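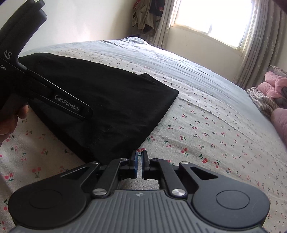 Bedroom station, black fabric item on the cherry-print sheet, both hand-held units in use.

Last updated: 4/16/19
Filed under: Equipment Trials / Hand-Held Grippers

Subject: Review of the Dustar service package, bedroom tasks

Purpose. The workshop has been asked to advise on whether the Dustar package should be taken for a full term. The package covers the loan of paired hand-held grippers, replacement finger pads, a calibration visit, and processing of the recorded sessions into a form the Edine arm can use. This entry covers the cloth-handling portion only. Kitchen tasks were reported in February and are not repeated.

Setup. The operator stands at the side of the bed and holds one unit in each hand. Fingers are lined with blue pads. The task sheet calls for a single dark garment on a light patterned sheet, and the other bedding is to be left at the head and side of the bed as found. Window light was used without lamps. The Tova mounting bracket was not fitted for this portion.

Record. The log for the bedroom station holds 394 episodes, of which 66 were rejected on first review. Of the rejected episodes, 21 were marked for lost tracking and the remainder for operator error, chiefly a grasp that took up the sheet together with the garment. The vendor's own check agreed with ours except on a few short episodes, where their threshold for a completed fold is looser. We have kept our threshold and noted the difference in the shared sheet.

Observations on handling.

The parallel linkage opens evenly and the pads meet squarely. Approach angle matters more than grip force. With the fingers held nearly upright over a hem, one pad can be placed on the cloth and the other just beyond its edge, and the grasp then closes on a single border.
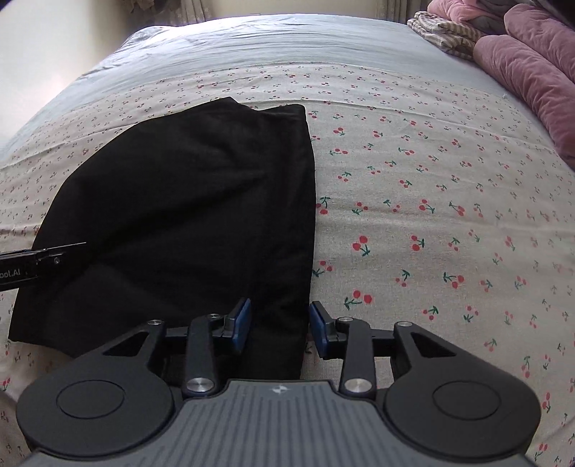
Operators who came in at a low angle tended to push the border forward and raise a ridge in the sheet below. The instruction card supplied by Dustar gives no guidance on this point. A line should be added to our own card before the next operator is trained.

The second unit is best kept flat on the far part of the garment as a hold-down while the first unit works. Two operators preferred to lift with both, and their folds took longer to square. No rule is proposed yet.

Wrist fatigue was reported after long sets. The units are wide across the front, and the operator's view of a small item is partly blocked when both are brought close together. This was raised with the vendor, who offered a narrower finger set at added cost. A quotation has been requested and should be attached here when received.

Processing. Returned files loaded in Vik without conversion. Time stamps for the left and right units agreed. Dark cloth was segmented well on the cherry-print sheet; results on the plain gray-blue sheet are still to be compared. The vendor's labels use "garment" and "cloth" for the same item in different batches, and this must be corrected before the sets are merged.

Service. The calibration visit took place as scheduled. Response to written questions was acceptable. The pad replacement terms are unclear: the agreement refers to "normal wear" and gives no measure of it. Pad condition is to be recorded at the start and end of each set so that any later claim can be supported.

Position at this date. The workshop is prepared to recommend the package for cloth tasks, subject to written pad terms and a consistent label list. A further block of 122 episodes is planned with the revised instruction card, using the same bed and a lighter garment.

Outstanding:
- quotation for narrower fingers
- wording of the pad clause
- label list, left with the vendor
- spare task sheets for the bedroom station, now down to the last copy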